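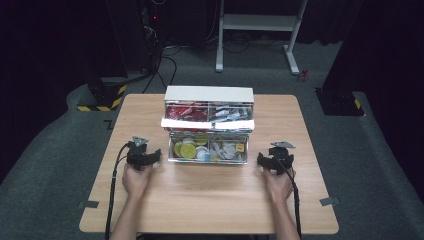 Plaviveo Hand Kit, two-gripper set

Plaviveo sells a pair of hand-held grippers for recording table tasks. A person does the job, the kit logs it, and a robot policy is trained on the result. The maker says this replaces teleoperation. We stock it, and we would put it more carefully.

What works: a new operator is recording within an hour. Opening drawers, lifting lids and sorting small packets all go faster than with a leader arm. Melahat Dönmez ran the set in our Flarnberg room and kept 342 takes from her first 22 hours, after throwing out the ones with tracking gaps.

What we doubt: the brochure claims 3,000 takes are enough for "any household task." We have seen no test behind that number. People also turn their wrists in ways many arms can't copy, and those takes look fine until you replay them. Check reach limits early – before you pay anyone to record for a month.

The grippers are cabled. Åsmund Tangen at Susum asked for a wireless set and was told October. We are not taking orders on that promise.

In the box
Left and right gripper with mounting plates
2 cables
3 spare pairs of fingers
Printed setup sheet (the online one is newer, use that)

Not included: cameras, recording computer, storage, task objects.

Works with: Zoëga recorder software. Other recorders need the export script, which drops timestamps on long takes.

Returns accepted if the finger seals are unbroken. Price on request.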